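征集参与者:请你来和我们一起看机器人“到底做成了没有”

Flonelard 机器人评估小组 · 远程参与 · 为期8周 · 不要求专业背景

各位好,我是 Aldana Ledesma,在 Flonelard 负责机器人评估方法这一块。这封征集信写得有点长,请先泡杯茶再看。急着知道时间和报酬的朋友可以直接翻到后半部分,那里写得清清楚楚;不急的朋友,我很想先讲讲我们在忙什么,因为过去参加过的人里,有好几位告诉我,他们是读完了前面这些啰嗦话才决定报名的,这让我从此啰嗦得心安理得。

我们在研究什么

给机械臂一个任务,比如把一样小东西放进碗里,然后让控制它的策略自己去做。做完以后,要有人或者有一段程序来说一句“成功”或者“失败”。听上去这是整个研究里最不值得讨论的一步,很多论文里也确实只有一行:成功率若干。我们小组这几年几乎全部的时间,都花在这一行字上面。

麻烦从哪里来呢?先说程序判定。在仿真环境里,物体的位置是随时可以读出来的,所以最省事的办法是写一条规则:物体中心落在碗口范围之内,高度低于碗沿,就算成功。这条规则跑起来飞快,也不会累,可它有时候会在很奇怪的时刻点头。夹爪还捏着东西,东西已经低于碗沿,规则说成功了;可是夹爪接下来完全可能又把它提起来带走。于是大家给规则加条件,要求夹爪张开,要求物体静止,要求静止一段时间。每加一条,就又有一批原来算成功的回合变成了失败,两个实验室之间的数字也就越来越难放在一起比较。

再说人工判定。人看录像,凭常识就能分辨大部分情况,这是很大的优点。可是人看到的东西取决于摄像头放在哪里。从桌子外侧看过去,夹爪的手指和碗壁经常把要紧的地方挡住;从碗的上方看下去,碗里面一清二楚,碗外面发生的事情又看不到了。同一个瞬间,换一个视角,同一位评判者可能给出不同的答案,而且两次都答得很有把握。这种“有把握的不一致”正是我们最感兴趣的地方。

上一期研究叫 Finemgate,做的是比较小的一件事:把同一批回合的不同视角拆开,分给不同的人看,请他们判断任务处在哪个阶段,并且写下自己有多确定。我们原先以为,分歧会集中在那些难度很高的回合里,比如物体滑脱、碗被碰歪之类。整理下来的印象却和预想不太一样:分歧最密集的是那些平平常常的、进展顺利的回合,尤其是夹爪靠近碗口前后的那一小段。大家对明显的失败看法很一致,对“差不多快好了”的时刻看法五花八门。有人认为东西进了碗口就可以算,有人坚持夹爪要离开才算,还有一位参与者在备注里写,如果换成她厨房里的碗,她会等手彻底收回来才放心。这条备注后来被我们抄在了白板上,到现在还没擦。

这个结果对我们影响很大。它说明我们之前问问题的方式太粗了,一个“成功”里面装了好几个不同的意思。所以新一期研究换了问法,把一个回合拆成若干个小判断,请参与者逐个回答:物体目前在哪里?夹爪有没有接触它?如果现在叫停,你愿不愿意接受这个结果?你的把握有多大?这些回答收集起来以后,我们会拿它们去检验几种自动判定规则,看哪一种和人的判断最合得来,又在哪些地方合不来。

为什么还需要人

常有朋友问我,现在视觉语言模型这么厉害,让模型来看录像不就行了。我们也在试,而且试得很认真。可要知道模型判得好不好,总得有一份可靠的人类答案放在旁边对照,而且这份答案里最好保留着人的犹豫。如果我们只收集“是”和“否”,再用多数票压成一个标签,那么最有价值的那部分信息就丢掉了。一个画面如果一半人说是、一半人说否,模型回答哪一个都不能简单算错,它如果能老老实实说一句“看不清”,我反而会非常高兴。

所以这一次我们特别欢迎会犹豫的人。你在填答案的时候觉得“我真的拿不准”,请不要有负担,直接选拿不准那一项,并且在备注里写一写为什么:是挡住了,是太暗了,还是你觉得题目问得不好。觉得题目问得不好也请一定写出来,我们改题目改得很勤快。

关于任务场景

所有画面都来自我们的仿真平台 Mekano。平台里有好些房间和桌子,本期用到的是一张深色的圆木桌,旁边是砖墙,桌边有一条白色机械臂,末端装着两指夹爪,桌上摆着粉色的碗。任务指令只有短短一句:把草莓放进碗里。

Mekano 里草莓与碗任务的画面:

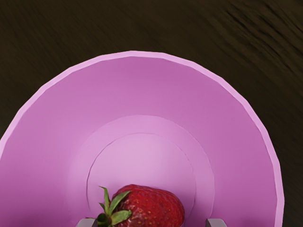 从碗的上方往下看,两根手指只露出尖端。

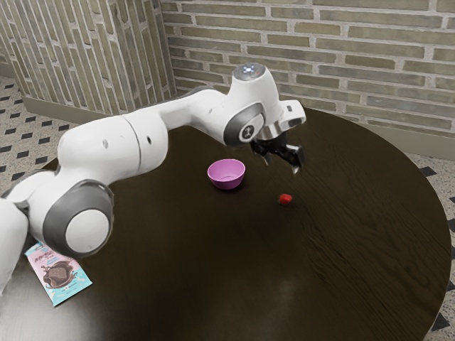

红色小物在碗外,夹爪张开。 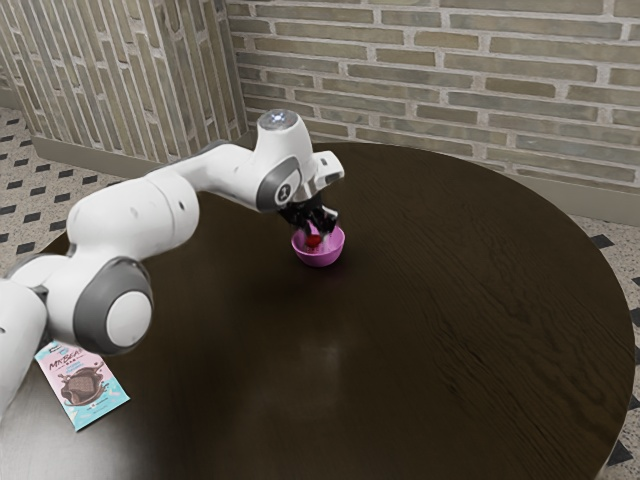 夹爪在碗口,手指挡住了一部分红色小物。 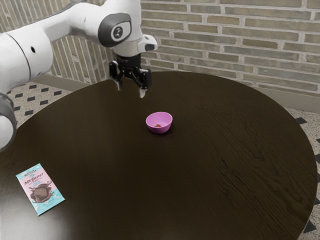 红色小物在碗里,夹爪张开,位于碗的左后方。

选择这样简单的任务是有意为之。复杂的任务看起来更热闹,可是参与者要先弄明白任务本身,才能谈得上判断,到头来我们分不清分歧是来自视角,还是来自对任务的不同理解。把一样东西放进碗里,谁都做过,谁都有自己的标准,这样一来,大家就可以把精力放在“我到底看见了什么”上面。

仿真还有一个好处,就是每个时刻的物体状态都有记录。参与者的回答交上来之后,我们可以回去查当时物体和夹爪的相对位置,看看人在什么样的遮挡之下开始猜测,又在什么样的遮挡之下依然猜得很准。当然,仿真也有它的局限,光线比较均匀,物体的材质比较规整,和真实厨房里的杂乱相去甚远。我们不会拿仿真里的结论直接去说真实机器人的事情,这一点在给参与者的说明书里写得很明白,将来写进论文时也会照样写明白。Echeverría 那边的同事正在筹备真实桌面的对照实验,进度比我们慢一些,等他们准备好了,参加过本期的朋友会优先收到邀请。

你需要做什么

参加之后,你会收到一个网页链接,用普通的电脑浏览器就能打开,不用安装任何软件。请尽量不要用手机,屏幕太小,有些细节确实很难看清,这会给我们的分析添一个不太好处理的变量。

每周的工作量是2个小时,可以一口气做完,也可以拆成几段慢慢做,网页会自动记住你的进度。每一组材料包括静止画面和短片两类。静止画面部分,请你只根据眼前这一张来回答,不要去推想前面发生过什么、后面会发生什么;短片部分则可以随意回放,放慢了看也没有问题。之所以把两类分开,是因为我们想知道,动作的前后文究竟帮了人多少忙,又有没有在某些时候把人带偏。上一期就有参与者反映,看短片的时候总觉得机械臂“看起来很有把握”,于是自己也跟着觉得事情办成了,等到回头看静止画面,又不那么肯定。这种感受非常珍贵,请多多写给我们。

题目的顺序对每个人都是打乱的,同一时刻的不同视角也不会挨在一起出现。如果你隔了几天觉得某个画面似曾相识,不必去翻以前的答案,也不必努力和以前保持一致,照着当下的判断填就好。前后不一致不会影响你的报酬,也不会有人来找你谈话。

除了每周的材料,我们还安排了线上交流,时间是晚上8点,由我主持,自愿参加。交流的时候会挑一些大家意见分散的材料,请愿意开口的人讲讲自己是怎么看的。听别人讲自己的理由是件很有意思的事情,常常是两个人争了半天,最后发现两人对“放进”这个词的理解就不一样。为了不让讨论影响后面的答案,已经讨论过的材料不会再出现在正式题目里。

我们希望遇到什么样的你

年满十八岁,能够顺畅阅读中文说明,有一台可以上网的电脑,有比较稳定的空闲时间,这就够了。视力经过矫正后正常即可。由于部分题目涉及颜色辨认,色觉有差异的朋友请在报名时告诉我们一声,我们会为你准备另外一套带有形状标记的题目,同样计入研究,同样支付报酬。我们很希望有色觉差异的朋友加入,判定规则将来是给各种各样的人用的,只听一部分人的意见说不过去。

完全没有接触过机器人的朋友,请放心报名。上一期里写备注写得最细的几位,有做面点的,有修钟表的,还有一位退休的图书管理员,他们对“手和东西之间的关系”观察得比我们细得多。如果你恰好是做机器人研究的,也同样欢迎,只是请在报名表里注明你的方向,我们会把专业人士和非专业人士的回答分开来分析。参与过 Mekano 平台开发的人,以及正在为这个任务训练策略的人,这次请恕我们不能邀请,你们对场景太熟悉了。

本期总共招收99位参与者。名额不按先来后到分配,我们会尽量让不同年龄、不同职业的人都有位置,所以看到这封信比较晚的朋友也不必着急,截止之前报名的机会是一样的。

报酬与时间安排

报酬按周结算,每周完成材料后的下一周发放,具体数额和支付方式写在知情同意书里,报名后会先发给你看,看完再决定要不要参加完全来得及。中途退出也没有关系,已经完成的部分照常支付,不需要说明理由。线上交流同样计算时间并支付报酬,在交流会上一句话不说、只是听着的朋友,也按同样的标准支付。

研究从五月开始,为期8周。正式开始之前有一次练习,练习里的题目会给出参考说明,帮助你熟悉界面和几个常用词的含义,比如什么叫“接触”,什么叫“遮挡”。练习没有及格线,做完了就算通过。我们曾经设过及格线,后来取消了,原因是它筛掉的恰恰是那些和我们看法不同的人,而我们的研究需要他们。

数据与隐私

我们会记录你的回答、把握程度、备注文字,以及每道题的作答用时。不会录制你的屏幕,不会使用你的摄像头和麦克风。线上交流时是否打开摄像头由你自己决定,交流内容只做文字纪要,纪要里不出现姓名。

回答数据会在去掉个人信息之后整理成公开数据集,连同题目和分析程序一起发布,供其他研究小组使用。发布之前,我们会把备注文字人工检查一遍,把可能透露身份的内容去掉。如果你不愿意自己的备注被公开,可以在同意书里单独勾选,只公开选项部分。你也可以在数据集发布之前随时要求撤回全部回答,写一封信给我就行。

你能得到什么

除了报酬,每位参与者在研究结束后都会收到一份个人小结,里面会讲到你的判断和整体情况相比有什么特点,例如你在夹爪还没离开的时候是不是比别人更谨慎,又比如你是不是特别依赖某一种视角。这份小结没有分数,也不排名次。上一期发出去之后,有参与者回信说,她把小结拿给家里人看,全家围着饭桌上的碗和勺子争论了一个晚上。我读到的时候高兴了很久。

愿意署名的朋友,我们会在论文致谢里写上你的名字,写法由你来定。论文初稿出来以后,也会先发给参与者看,欢迎指出我们哪里写得不明白。研究报告总是写给同行的,可这一份工作有这么多人出力,我希望出力的人也都能读懂。

几个常被问到的地方

有人担心自己的答案会不会被拿去直接训练机械臂。本期收集的回答只用于研究判定方法,不用于训练控制策略。公开数据集的使用条款里也会注明这份数据的收集目的。

有人问,能不能和伴侣或者室友一起做。请分别报名、各自作答,做完当周的材料之后再聊。你们要是在同一间屋子里,请忍一忍,别往对方屏幕上看。

有人问,一周实在忙不过来怎么办。可以顺延,提前告诉我们就好。我们更愿意收到晚几天但是认真看过的答案,也不希望任何人在深夜里硬撑着把题目点完。网页上会有休息提醒,嫌烦可以关掉,不过我建议留着,盯着一只碗看久了,眼睛真的会花。

还有人问,如果觉得某个回合机械臂做得很漂亮,能不能夸它一句。备注栏随便写,我们都会读。

怎样报名

请在征集页面下方填写报名表,内容很短:称呼、年龄段、职业或者从前的职业、每周大致有空的时段、有没有接触过机器人,以及一道小小的开放题:在你看来,什么样的情况才算“把东西放进碗里了”?这道题没有标准答案,写一句话可以,写一大段也可以,我们会一份一份地读。它不作为录取的依据,只是让我们在开始之前,先听听大家心里的那把尺子是什么样子。

报名后,我们会把知情同意书和练习链接一起寄给你。收到之后请从容地看,有疑问直接回复那封邮件,回复会到我这里,由我本人来答。如果过了一阵子还没有收到消息,麻烦先看看垃圾邮件夹,再不行就重新填一次表,重复填写不会带来任何麻烦。

这一期名额满了以后,没能排上的朋友会进入候补名单,有人退出时依次补上,也会在 Echeverría 的真实桌面实验开始招人时收到通知。不想留在名单里的,告诉我一声就会删掉。

谢谢你读到这里。盼望在报名表里看到你的回答。

Aldana Ledesma
Flonelard 机器人评估小组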